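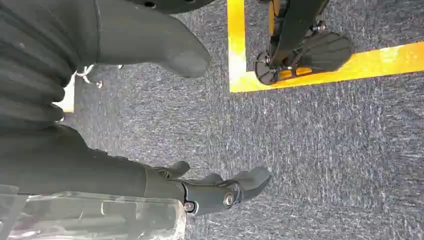 Dark gray robotic hand over speckled carpet, with a black gripper by the yellow tape corner.

Werkstead Hand Challenge

The Werkstead Hand Challenge (often just "the Hand Challenge" or WHC) is a student robotics competition held each year in Bitthorpe. Teams build or adapt a robot hand and use it to pick up, move and set down household objects on a carpeted floor. It is run by Werkstead, a shared workshop and teaching space, and is open to school and college clubs.

Contents
1 History
2 Format
3 Floor and markings
4 Hands and grippers
5 Scoring
6 Kerr class
7 Criticism
8 See also

History

Began as an evening class. Haris Živković, then teaching basic mechanics at Werkstead, set his students the task of building one working finger each. The fingers were to be joined into hands at the end of term. Only two hands were finished, and the last session was turned into a contest between them, with a drinks bottle as the prize object. The bottle was dropped by both.

The following year the class was split into teams from the start and a rule sheet was written, two pages long. Valentin Rusu joined as technical judge and rewrote most of it. His version is still the basis of the current rules, though the section on batteries has been replaced more than once.

Outside teams were first let in during the third year. The Matinov club came with a hand that had been meant for a different contest and had to be cut down to fit the size limit overnight. They won the lifting round anyway. The size limit was changed after that.

The 2018 rules were published on 2018-04-20, ahead of the May event, and brought in the shared floor round (see Format).

Format

A meet has three rounds.

Lifting round. One hand, one object, lifted clear of the floor and held. Teams do not know the object until their turn. Past objects include bottles, clear food tubs, a rolled sock, a tape measure and a paperback. Clear plastic is generally thought the hardest, as camera-guided hands tend to lose the edge of it.

Transfer round. The object has to go from one taped area to another. Dragging is allowed but scores low. A team can restart once with no penalty.

Shared floor round. Two machines from different teams work on the same floor at the same time, and have to pass an object between them. The two teams get 30 minutes beforehand to talk and to agree on a method. No wireless link between the machines is permitted. Some teams use a fixed count, others have the receiving machine wait untill it sees the object stop moving.

Floor and markings

Matches are run on low-pile office carpet, not on a table. This was at first just what the room had. It was kept when teams complained that practice at home no longer matched a proposed vinyl floor. Flecked carpet gives simple vision systems trouble and several teams train on photos of it.

Zones are marked in yellow tape. Corners are laid as an L and not closed into a full box, so a fingertip coming in low does not catch on a tape edge from every side. Tape is replaced between meets, in theory. Worn edges are allowed under the rules as long as the line can be followed by eye.

Hands and grippers

Any design can be entered if it fits the size limit and weighs under the class limit. Two broad types have been common.

Fingered hands. Jointed fingers plus a thumb, mostly plastic with metal bolts at the joints. Many early ones were cord driven, with a cord pulled through each finger to close it and elastic to open it again. Easy to build, cheap, slow to fix. Cords stretch over a day of matches, and teams retie them between rounds.

Pad grippers. Fewer moving parts, usually with rubber pads, ribbed for grip. Strong in the lifting round. Weaker with soft or flat objects, where the pads push the thing away before closing on it.

Mixed pairings, one of each type, are often drawn for the shared floor round. The draw is random but pairings from the same club are redrawn.

Bolts are a regular item at inspection. A team must show that each joint bolt is tight and that no screw head sticks out past the fingertip. Loose bolts are the most common reason for a hand being sent back, followed by bad wiring.

Scoring

A meet is scored out of 200. The lifting round is worth the least and the shared floor round the most. Both teams in a pair get the same score for that round, which has caused arguments. Up to 7 points can be taken off for damage to the floor, including lifted tape.

Ties are settled by the lifting round. If still tied the teams share the place.

Kerr class

The Kerr class is the junior division, named for the room at Werkstead where it is held. Teams get a kit hand and may change only the fingertips and the program. It takes about half a day. Judges may help with software problems but can't touch the hand. Several senior teams started out in the Kerr class, and former members often come back as inspectors.

Fingertip designs from this class are kept on file and can be copied by anyone, with credit. The flared tip, wider at the end than at the joint, came from a Kerr team and has since been used in the senior class too.

Criticism

Main complaint is the shared score. Teams with a reliable machine can lose a meet on a partner's fault, and a proposal to score each side of the pass separately was turned down. Rusu argued at the time that planning for the other machine was the point of the round.

Others have objected to the secret objects, saying it favors clubs with money to practise on many things. A list of possible object types, with no exact sizes, is now sent out with the entry form.

See also

Cord-driven finger
Matinov club
Werkstead evening classes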